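Print this article | E-mail to a friend

The knife that wouldn't fall

April 29, 2026
By Senga Rennie

Run 123. That's where it went wrong, or where somebody noticed it had.

Drikura had been training its table-clearing arm in simulation for months. Bowls, plates, cutlery, over and over, in a made-up dining room. Fewer than 100 failures in 4,000 runs. Good numbers. Everyone pleased. Then Lorna Pringle sat down to watch a few back, start to finish, and saw a knife stay up.

No fault logged. No contact warning either. The software had it down as a clean run.

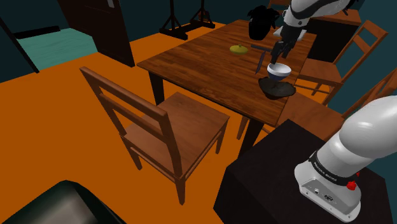
The simulated dining room, with the knife hanging in the air beside the gripper. Render: Drikura

"I thought the replay had stuck," says Pringle, who runs testing. "Bowl was fine, table was fine. Knife just hanging there, point down."

She went back through the rest. Six more like it, all passed.

The cause, they think, is a bad collision shape on the knife, so the simulator loses track of what is touching what. Costel Filip wrote the fix in an afternoon. Wont say it's cured. "It's gone from the runs we've repeated. That's all I've got."

The bigger worry is what the arm learnt from it. A blade that floats is a blade you needn't steer clear of. Do that in a real kitchen, with a real hand near the plate, and its a different story.

Agnes Aitken, a safety adviser at Ikinon, wants every passed run with a knife in it checked by eye. Slow work. Drikura has agreed, grudgingly.

The move to a real table at Ruklow is off until July at the earliest.

Print this article | E-mail to a friend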